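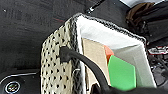
Wrist cam, basket pick. Cord right across the opening.

Kellov planner 323: anyone else not seeing the improvement?

gantry_moth
Posted in Manipulation > Software

The release notes for 323 say the new grasp planner "handles clutter natively." I've had it running since July and I'd like to know whose clutter they tested on. The basket above is what I'd call an easy one. Three flat things standing up, decent light on the liner, one black cord. The planner fuses the cord and the tan panel into a single segment and proposes a grasp that straddles both. Confidence 75, so it's happy to go.

I ran 40 trials on the old build and 40 on the new one. I can't tell the difference from the results, and the new one takes longer to plan. What am I missing?

werketti_refugee
Which depth filter are you using? The default one eats thin dark objects. Turn it off and the cord comes back as its own segment. It did for me, anyway.

gantry_moth
Off already. The cord comes back and so does a pile of speckle along the rim, which it then tries to grasp.

pallet_jack
I don't think this is a planner problem. You're feeding it one close wrist view and asking it to work out what's behind what. Take a second view from the head camera and merge them. We do that in Messina and it fixed most of our bad segments.

gantry_moth
Merging assumes the two cameras agree about where things are. Mine drift apart over a session. And the wrist view has its own trouble down low, where black parts on dark carpet give you next to nothing to match on.
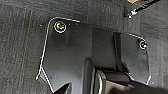 So I get a decent outline wherever there's a bright edge and mush in between, and the planner fills in the mush with whatever shape it likes best. I'd take an honest "don't know" over a confident box.

werketti_refugee
There's a flag for that. unknown_as_obstacle, set it true.

gantry_moth
Tried it. Then everything is an obstacle and it won't plan at all. Times out at 500 ms and reports success with an empty path. Somebody signed off on that.

pallet_jack
Empty path as success is a real bug, I'll give you that one. File it. I still say recalibrate before blaming the planner. Drift within one session isn't normal.

kodotberg_night
Disagree with pallet_jack. We recalibrate every morning at the Kodotberg site and 323 still merges neighbors. Sponges against boxes, bags against anything. Try it on a shelf and watch. 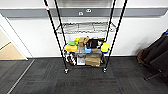 Head camera, lower shelf is the busy one.

gantry_moth
Head view of the rack, for anyone who wants to argue segments. I'd expect the sponges to be fine on color alone. The clear container in the middle is where I'd put my money on it going wrong.

pallet_jack
Clear plastic is hard for everybody. Not a fair test.

gantry_moth
They said clutter, natively. I didn't write the notes.

werketti_refugee
Post your config and I'll run it on my side tonight. If I get the empty path too, I'm going back to 322.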